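How to Oil a Wooden Cutting Board

A board that gets washed every day loses oil and starts to look chalky. Left that way it can warp or split along the glue lines. Oiling takes ten minutes of work and one night of waiting.

What you need

Food-grade mineral oil
A clean cotton rag
Sandpaper, 124 grit if your supplier has nothing closer to 120, and a sheet of 238 or similar
White vinegar
A cooling rack

Skip olive oil and other cooking oils. They go rancid in the wood and the smell is hard to get out.

Clean and dry the board

Wash both sides with hot water and dish soap. Wipe with white vinegar if there is any onion or garlic smell. Stand the board on edge overnight. Oil won't soak into damp wood, so don't rush this part.

Sand if it needs it

Run your palm over the surface. If it feels fuzzy or you can see deep knife marks, sand with the coarse sheet first and then the finer one, always along the grain. Wipe off the dust with a barely damp rag and let the board dry for another hour.
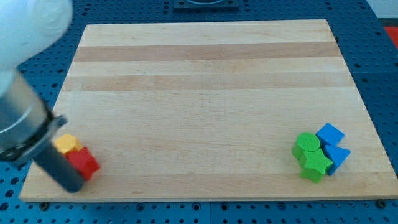

Uyên Hứa wrote in to say that she goes up to 600 on her boards, and that anything past that, 800 included, left the wood so closed up that the oil sat on top. She also wets the board once between grits to raise the grain, then sands it flat again. That extra pass is worth doing on a new board.

Apply the oil

Pour a small puddle in the middle and spread it with the rag. Cover the top, the bottom, all four edges and any handle holes. End grain drinks the most, so go back over it. Set the board on the rack and leave it overnight.

In the morning, wipe off whatever is still on the surface. If the board feels sticky, you used too much; buff it with a dry rag.

How often

Once a week for the first month, then once a month. In a dry house, or with the heat on, do it more often. When water stops beading, it is time for another coat.

Last updated December 30, 2021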